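Safety & Preparedness > Home Fire > Set-Up Guides

Tareo Linked Smoke Alarm: Set-Up Guide
Section 4. Placing, linking and testing the alarms
Revised by Yuto Tamura, 12th May

The leaflet in the carton says the set "installs itself in minutes." Set aside an evening. The app will also tell you the house is "fully protected" as soon as two alarms are linked, wherever they happen to be. Ignore that screen until you have finished step 7.

Before you start

You need a ladder, a drill, a pencil and someone who can stand in the farthest bedroom with the door shut. Read the local fire code for your address. It overrides this guide, and it certainly overrides the app.

1. Walk through the house and mark a spot inside each bedroom, outside each sleeping area and on every floor, including the basement.

2. Keep the kitchen alarm out of the path of cooking steam. The "toast filter" setting is supposed to take care of this. In our trials it didn't do much, and an alarm that goes off at every breakfast ends up in a drawer.

3. Screw the bracket to the ceiling. The adhesive pads are for holding it while you mark the holes. The carton suggests they will do the whole job, and I would not sleep under one.

CAUTION: Do not paint the alarm or its bracket. Do not cover the vents with tape during remodeling and trust yourself to remember.

4. Pull the battery tab and wait for one chirp. If you hear nothing after 20 seconds, take the battery out and seat it again.

5. Hold the link button on the first alarm until the light turns green, then do the same on the next. Up to 18 alarms can be joined, according to the maker. We have tried seven.

NOTE: Older Polar alarms will show up in the list and appear to link. They do not sound when the others do. Replace them.
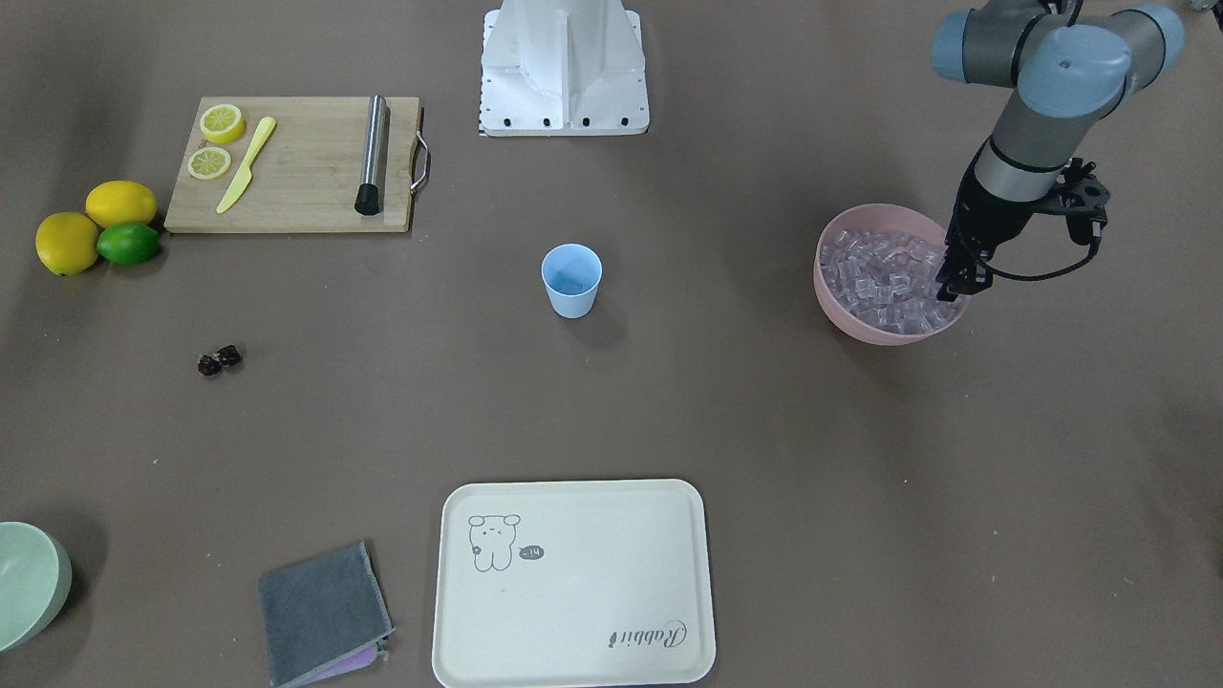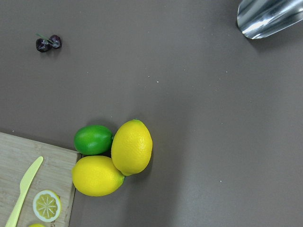 6. Press the test button on the alarm farthest from the bedrooms. Every alarm should sound. A check mark in the app only means the phone got a message, so have your helper listen with the door closed.

7. Repeat step 6 from each alarm in turn. If one stays quiet, move it closer to its neighbor and link it again. Thick masonry walls are the usual trouble.

8. Write the date on the side of each alarm. Test monthly. The January reminder in the app is yearly and far too seldom.

WARNING: The phone alert does not call the fire department. Get out first and call from outside.

Filed under: Smoke Alarms, Home Fire Safety
219 shares | 7 comments

Related guides
Katayama heat alarms: are they worth it in a garage?
Jistska escape ladder: hanging and storing
What the chirps mean, and what they don't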